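Play Leaders Wanted for the Idley Summer Club

We're looking for two warm, patient people to join us at the Idley Summer Club this July, and if you've ever spent a happy afternoon on the floor with a box of toys and a four-year-old, we would dearly love to hear from you! You'll help with snacks, stories, painting and the long, muddy business of the garden – old shoes are a very good idea.

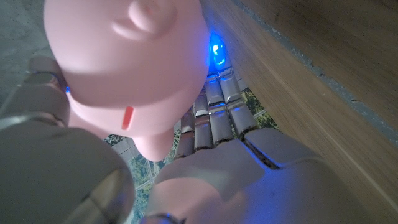
Do I need teaching experience?
Plenty of our best leaders came to us without any, and Hauwa Olaniyan will train you during your first week.

The pay is $453 a week, with lunch included, and we ask that you can stay for the whole month. Please write a page or so about yourself (300 words is plenty) and send it to Adesuwa Idahosa at the Idley office by 25th February. Tell us what you loved to play as a child, too – we read every letter.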